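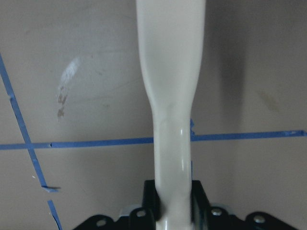
Nomis Two-Finger Gripper Kit: Review for Buyers

We bought the Nomis kit for a bench that handles household tools. It includes the gripper, a wrist camera, a mounting plate, and a license for the Cudeo control software. The arm was already paid for. This review covers what the kit cost to own, and whether the next bench should get the same one.

Price and budget

The kit took 4000 dollars of the budget. Spare finger pads were another 127 dollars a set and are not in the box. Order two sets with the first purchase. Delivery was quoted at 20 days and took 24.

Setup

Mounting took a morning. The manual gives the bolt torque in one table and the bolt length in another, and the two tables use different part names. Camera calibration is handled in Cudeo and has to be repeated after any pad change.

For the work surface we priced a printed grid mat from Flandden and bought blue painter's tape instead. Budget for more tape than you expect. Edges fray and strips tear.
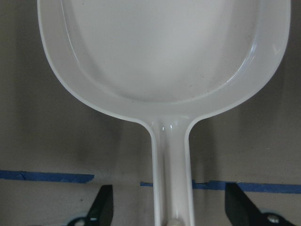

Grip performance

The fingers are flat-faced. On a white plastic scoop with a straight, narrow handle, the approach is simple: open, straddle the handle, close. Glossy plastic is the harder case for the stock pads, and we run it at a higher force setting than the manual suggests. Shiny surfaces also produce highlights in the wrist camera view. Allow for a diffuse overhead light in the plan.

The Hyvönen gripper we compared on paper has a wider stroke and ships with soft pads. It needs a separate controller, and the quote came in above our limit.

Test objects

Put these on their own budget line. They are cheap, but a useful set mixes handle shapes and small irregular pieces.

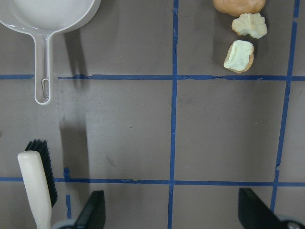 Taped bench with scoop, scrub brush, and small food-like pieces.

Verdict

Suitable for light tools on a fixed bench. We plan to order a second kit in June, with pads.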